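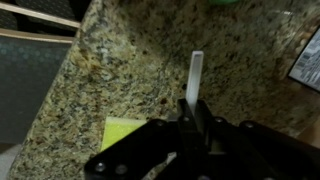
I turned 60 this winter, and my present to myself was finally learning to make my grandmother's rye bread, the sour, heavy kind she used to bring to us wrapped in a dish towel when we lived in Drundurham. She never wrote a thing down. My aunt swears she used potato water, my mother swore she didn't, and the two of them went to their separate corners over it every Christmas of my childhood!

So I started in January with a jar of flour and water and a lot of hope. The first starter smelled like nail polish. The second one did nothing at all for days, and I talked to it anyway, every morning, the way you would to a shy cat. Then my neighbor over in Tretley gave me a spoonful of hers — she got it years ago from the old Zieliński bakery, before it closed — and by Saturday it was climbing out of the jar.

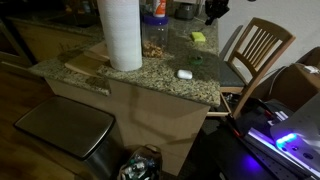

Posted by Stanisława Pietrzak
Filed under: Bread, Family

I have now baked 3 loaves I would serve to company and a good many more that went to the birds (they were very polite about it). What I've learned is mostly patience. I was cutting into the bread while it was still warm, because who wouldn't, and the middle was always gummy. Now I leave it wrapped until the next day, and it slices the way hers did, thin enough for butter and a little salt.

My aunt is 81 and doesn't travel much anymore, so last week I drove 60 miles to Skemgate with a loaf on the passenger seat, feeling like I was headed to an exam. She chewed for a long time. Then she said it needed more caraway, and she ate another slice, and then she wrapped up the heel to keep for her supper. I did use the potato water, by the way. I haven't told her yet, and I'd like to get the caraway right before I do.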